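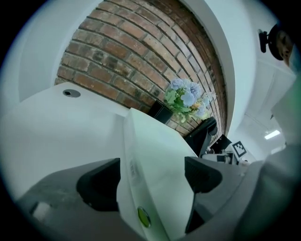

Drurnville Film Society Opens Fall Season in August

DRURNVILLE – The Drurnville Film Society will open its fall repertory season on the last Wednesday in August at the Bamstead, the 438-seat single-screen theater on Huvon Street. The season comprises 34 features and 4 programs of short films. Screenings start at 7:30 p.m. Doors open 40 minutes earlier.

The opening title is "Yen," a black-and-white drama shown from a restored 35 mm print. All other features will be projected digitally, with the exception of two silent films on 16 mm. Both silents will be presented with live piano accompaniment.
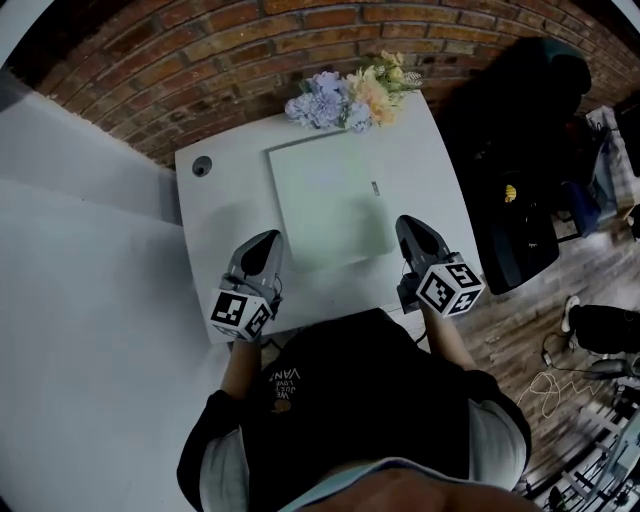 At the desk, a green box between two hand-held tools.

Single tickets and season passes are sold at the box office and through the society's website. Passes admit one person to every feature – short film programs are ticketed separately. Seating is unreserved. Films in languages other than English carry English subtitles.

Program notes and running times will be posted one week before each screening. Press screening requests should be sent in writing to the society's office at the Bamstead.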